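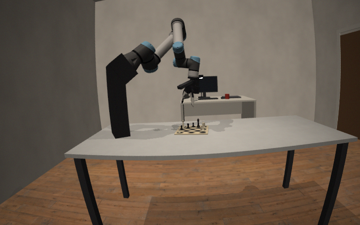

7 Transferwirkungen des Schachunterrichts: Einwände

Kaum eine Annahme der Schulpädagogik hält sich so zäh wie die, Schach mache Kinder besser im Rechnen. Programmträger führen sie im Vorwort, Schulleitungen in Förderanträgen, und auch ein Teil der Fachliteratur behandelt sie inzwischen wie einen Befund. Wir haben Zweifel, und sie sind durch die Auswertung der Hivik-Daten größer geworden.

Das Hivik-Programm wurde an Grundschulen im Bezirk Clarnska eingeführt und ersetzte dort eine Mathematikstunde pro Woche durch Schachunterricht. Der Abschlussbericht nennt 600 teilnehmende Kinder. Vollständige Testwerte zu beiden Messzeitpunkten liegen allerdings nur für 500 von ihnen vor. Über die übrigen erfährt man, sie seien »aus organisatorischen Gründen« nicht erfasst worden. Ob darunter überproportional viele Kinder mit schwachen Ausgangswerten waren, lässt sich dem Bericht nicht entnehmen, und die Rohdaten, die uns überlassen wurden, enthalten die Ausgangswerte dieser Gruppe ebenfalls nicht. Ein Ausfall in dieser Größenordnung genügt, um einen kleinen Effekt zu erzeugen, zu verdecken oder umzukehren.

Hinzu kommt die Wahl der Vergleichsgruppe. Die Kontrollschulen behielten ihren regulären Unterricht bei, erhielten also weder neue Materialien noch zusätzliche Lehrkräfte. Wer unter solchen Bedingungen einen Vorsprung der Schachklassen misst, misst den Neuigkeitswert des Programms, die Zuwendung und die Erwartungen der Beteiligten gleich mit. Eine aktive Kontrollgruppe, etwa mit Dame oder Musikunterricht, wäre ohne großen Aufwand einzurichten gewesen.
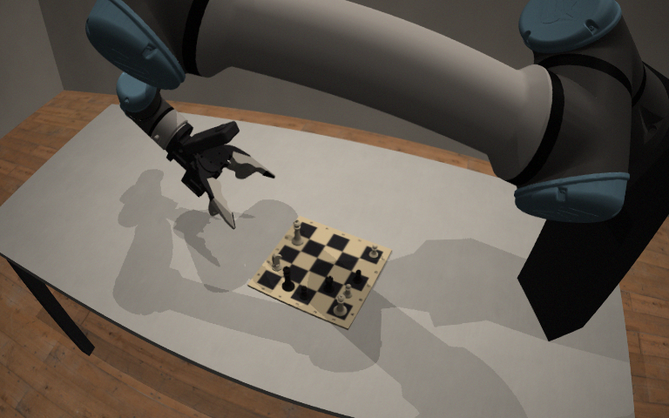
Verbessert Schachunterricht die Rechenleistung?
Belegt ist das mit den vorliegenden Daten nicht; der gemessene Vorsprung verschwindet, sobald man die Ausgangswerte der Klassen berücksichtigt.

Dieses Ergebnis verdient eine Einschränkung. Der verwendete Poltero-Test prüft überwiegend Textaufgaben und wurde für ältere Kinder normiert. In mehreren Klassen lagen die Werte bereits vor Programmbeginn so niedrig, dass Unterschiede am unteren Rand der Skala kaum noch abzubilden waren. Ein schwacher Effekt könnte dem Instrument schlicht entgangen sein. Die Verfechter des Programms können sich darauf freilich schlecht berufen, denn mit demselben Test begründen sie ihre Erfolgsmeldung.

Auch der vermutete Mechanismus bleibt unklar. Das Kárason-Modell, auf das sich der Bericht stützt, unterstellt, dass vorausschauendes Planen am Brett eine allgemeine Fähigkeit schule, die anschließend beim Lösen von Gleichungen zur Verfügung stehe. Mit der Gedächtnisforschung verträgt sich das nur mühsam. Geübte Spieler erinnern sinnvolle Stellungen weit besser als Anfänger, bei zufällig verteilten Figuren schrumpft ihr Vorteil erheblich. Was sie erworben haben, ist offenbar eng an den Gegenstand gebunden. Weshalb ausgerechnet Kinder nach einem Schuljahr Anfängerunterricht darüber hinauskommen sollten, erklärt das Modell an keiner Stelle. 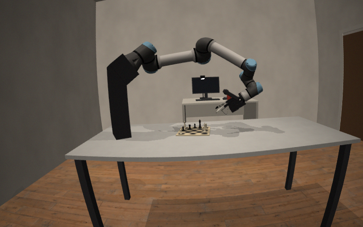

Abb. 8: Kleines Schachbrett auf einem langen, hellgrauen Tisch.

Bemerkenswert ist schließlich, was im Bericht gar nicht erhoben wurde: die Spielstärke. Wenn die Beschäftigung mit Schach auf das Rechnen wirkt, müssten Kinder, die im Spiel deutliche Fortschritte machen, auch in Mathematik stärker zulegen als jene, die nach einem Jahr noch mit den Zugregeln kämpfen. Ein einfacher Stellungstest hätte darüber Auskunft geben können. So bleibt offen, ob in den Klassen überhaupt in nennenswertem Umfang Schach gelernt wurde – die Stundenprotokolle, soweit vorhanden, vermerken auffallend oft »freies Spiel«.

Gegen Schach in der Schule spricht das alles keineswegs. Viele Kinder spielen gern, und ein Fach muss seinen Platz nicht mit dem Nutzen für ein anderes rechtfertigen. Die Streichung einer Mathematikstunde wurde in Clarnska jedoch ausdrücklich mit dem erwarteten Leistungsgewinn begründet, und für diesen Gewinn fehlt bislang der Nachweis. Eine Wiederholung mit aktiver Kontrollgruppe, altersgerechtem Test und Erhebung der Spielstärke halten wir für die Mindestbedingung, bevor das Programm auf weitere Bezirke ausgedehnt wird.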